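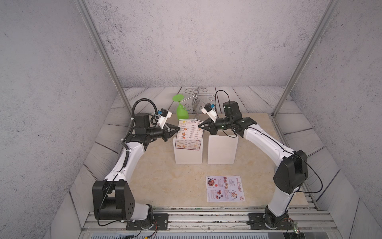
We use cookies to remember your login and keep the boards running. Accept / Manage settings

Small Food Business Board > Front of House > Menus

Shortening the menu and the regulars are mad

malathi_c
Hi all, long time reader, second post I think? My sister and I took over a little lunch place called Dramitz last June and the menu we inherited had 30 items on it. Thirty! For a kitchen where two people can't pass each other without one of them turning sideways. So we cut it down to nine. Food is coming out faster, I'm throwing away way less cilantro, and I sleep now.

The problem is the regulars. I've had people walk out over the egg salad. One guy told me his late wife used to order the tomato melt and I went in the back and cried a little. Did I go too far? Do I bring some stuff back or just ride it out?
— Malathi

gyubin_h
Ride it out. We did the same thing at Mistar and the grumbling died down after a couple of months. People say they want choices and then they order the same turkey sandwich forever. If you start adding things back for whoever complains the loudest you'll be at 30 again by Christmas.

breathnach_p
I'd disagree with Gyu-bin there. A lunch place lives on the same faces coming through the door, and those faces had a reason to come. Did you look at what was selling before you cut, or did you cut what was annoying to make? No judgment, I've done the second one myself (goodbye, stuffed peppers).

malathi_c
Uh. Bit of both? The old owner left us a register that prints one long tape and I went through a month of it on the living room floor with a highlighter. Egg salad sold 287 that month, which I'll admit is a lot of egg salad. But it has to be made fresh every morning and peeling that many eggs was making my sister hate me.

breathnach_p
287 and you cut it?? Malathi!! Buy them already peeled, they come in a pail. Put it back tomorrow.

gyubin_h
OK, I take back part of what I said. I thought we were talking about stuff that sold twice a week. Still wouldn't touch the tomato melt though. One sad story isn't a menu item.

senthil_s
Kind of cold, Gyu-bin. What we do is keep five things off the printed menu that the regulars know they can ask for. All of them use ingredients we already have in the house, so nothing gets wasted. New customers see a short clean menu and the old ones feel like they're in on a secret. The tomato melt is bread, cheese and tomato, you've got all that sitting there.

gyubin_h
Secret menus are how your new hire ends up in tears at 12:15 with a line to the door and somebody asking for "the usual."

senthil_s
So you train the new hire. It's five sandwiches!

malathi_c
I kind of love this idea but I can hear my sister groaning from here. Would you tell people about it or wait for them to ask? And while I've got you all — table menus or just the board over the counter? We have both right now and changing prices in two places is a pain.

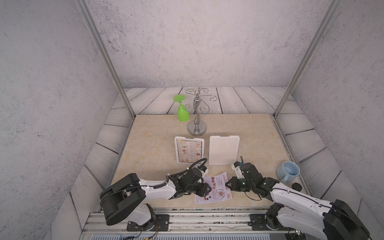 Anil Unnithan
Wait for them to ask, and when they do, say yes and charge a fair price for it. I'd keep something on the tables too. My older customers can't read the board from where they sit and they won't get up to squint at it, they'll just order coffee and leave. Print the table ones without the daily special and you'll hardly ever have to redo them.

breathnach_p
Agree with Anil. And go big on the type size, bigger than you think looks nice.

gyubin_h
Board only for us and no complaints yet, but our crowd is mostly students so maybe don't go by me.

malathi_c
OK! Update from the boss (my sister): egg salad comes back if the eggs arrive peeled, tomato melt is allowed if people ask, and she wants it on record that she never wanted it gone. Board stays, table menus stay. Now I need to figure out who sells eggs in a pail.

senthil_s
Ask your dairy guy first. Mine had them the whole time and never mentioned it.

Recent in Front of House
- Devadiga closing an hour early, anybody else cutting dinner?
- Vendiren receipt paper keeps fading
- Splitting checks for big groups, yes or no
- Laminated or paper?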